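Rindus 그리퍼 키트 한 달 사용기 (공유작업실에서 조립)

읽는 시간 4분

시간 없어서 짧게 씁니다. 결론부터. 살 만함. 단 설명서는 버리는 셈 치고.

Rindus 키트를 산 건 5월. 집에서 하려다가 책상이 흔들려서 포기하고 Prokwood 공유작업실로 들고 갔어요. 여긴 바닥 평평하고 작업대 튼튼하고 선반 넉넉함. 키트는 이틀 저녁이면 된다고 써있는데 저는 네 번 갔습니다. 볼트 규격이 섞여 있어서 첫날은 거의 분류만 하다 끝. 봉투에 라벨이라도 붙여주지.

배선은 생각보다 괜찮음. 커넥터가 방향 틀리면 아예 안 들어가게 되어있어요. 다만 전원선이 짧아서 연장선 필수고요. 바닥에 주황색 선 늘어놓고 쓰는 중인데 정리는 나중에...

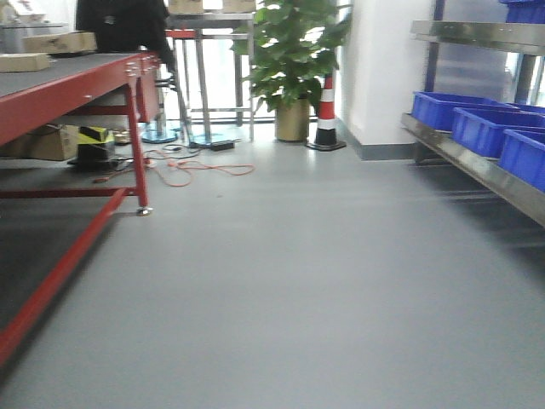
Itdale에서 같은 키트를 먼저 조립해 본 분 얘기로는 전원 연장은 제일 먼저 해결하라고, 안 그러면 팔 위치를 콘센트에 맞추게 된다고 했습니다. 맞는 말. 저도 받침대를 한 번 옮겼고 옮길 때마다 캘리브레이션 다시. 이게 은근 시간 잡아먹어요.

조립 품질. 관절 유격 거의 없음. 손가락은 기본형이 두 개짜리 검정 블록인데 벌어지는 폭이 넉넉해서 웬만한 컵은 다 들어갑니다. 대신 힘 조절이 문제. 기본값이 너무 세요. 종이컵은 바로 찌그러지고, 부드러운 재질은 값을 한참 낮춰야 합니다. 설정 메뉴에서 그 항목이 3단계 안에 숨어있는데 설명서엔 한 줄도 없음. 찾느라 반나절.

손목 카메라는 초점이 고정이라 가까운 물건은 좀 뿌옇게 나옵니다. 색이 진하면 그래도 잘 잡아요. 흰 컵은 자꾸 놓치고 주황색은 잘 찾고. 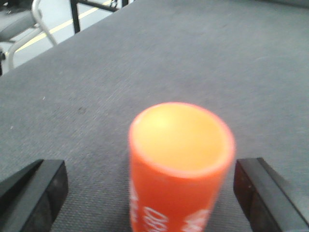

인식 쪽은 조명 영향을 많이 탑니다. 낮에 창가 쪽이 밝으면 오후 4시쯤부터 값이 막 튀어요. 블라인드 내리면 좀 낫고. 펌웨어 한 번 올리고 나서 덜해지긴 했는데, 업데이트 중간에 멈춰서 오류 코드 3061 뜨면 놀라지 마세요. 전원 뺐다 꽂으면 됩니다. 저는 벽돌된줄 알고 식은땀.

작업판 얘기. 매끈한 상판에서는 컵이 밀립니다. 손가락이 살짝만 먼저 닿아도 쭉. 그래서 회색 펠트 같은 걸로 덮었더니 확 좋아졌어요. 이건 키트에 안 들어있고 따로 구해야 함. 먼지 잘 붙는 건 단점이고 테이프클리너 하나 옆에 두면 해결돼요. 테두리 있는 판이면 더 좋습니다. 작은 물건이 굴러 떨어지질 않으니까. 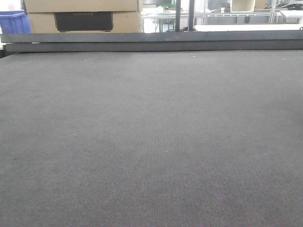
회색 천 깐 작업판. 뒤쪽은 작업실 선반이랑 박스들.

마지막으로 좀 큰 물건. 컨베이어 옆에 붙여서 파란 상자 쪽으로 돌려봤는데 여기서 한계가 보입니다. 컵 크기엔 좋은데 상자 자체를 다루는 건 무리. 가장자리 두꺼운 상자는 손가락이 물 데가 마땅치 않아요. 상자 안에 든 걸 꺼내는 용도로만 쓰세요. 그리고 금속 레일에 빛 반사되면 거리 계산이 틀어집니다. 저는 안전거리 설정을 기본보다 넉넉하게 줬어요. 손가락 패드가 고무라 부딪혀도 큰일은 안 나는데 그래도 심장에 안좋음.

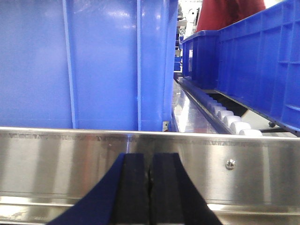 레일 바로 앞, 손가락 패드 닫은 상태. 뒤로 롤러 컨베이어랑 파란 상자.

Correia 제품이랑 고민하는 분들 많던데, 저쪽은 완제품에 가깝고 이건 뜯고 고치는 맛입니다. 급하면 Correia, 구조를 알고 싶으면 Rindus. 소음은 Rindus가 더 큼. 밤에 아파트에서 돌릴 생각이면 비추.

좋은 점: 유격 적음, 커넥터, 부품 따로 구매 가능
아쉬운 점: 설명서, 짧은 전원선, 그리퍼 힘 기본값, 볼트 분류

별 다섯 개 중에 네 개 줍니다. 설명서만 고치면 다섯 개. 손가락 패드 교체하게 되면 그때 추가할게요. 아 그리고 육각렌치는 동봉된 거 쓰지 마세요 금방 뭉개집니다.

공유 12 · 댓글 3

댓글

납땜하다말고: 3061 저도 떴어요ㅠㅠ 전원 뽑으면 되는 거였구나. 저는 초기화까지 했는데.

동네목공: 펠트 두께는 어느 정도 쓰셨나요? 너무 푹신하면 높이값 틀어질 것 같은데요.

새벽세시빌드: 육각렌치 진짜 공감. 첫 볼트에서 뭉개짐. 힘 항목 위치 좀 자세히 알려주시면 안될까요, 메뉴를 다 뒤져도 안 보여요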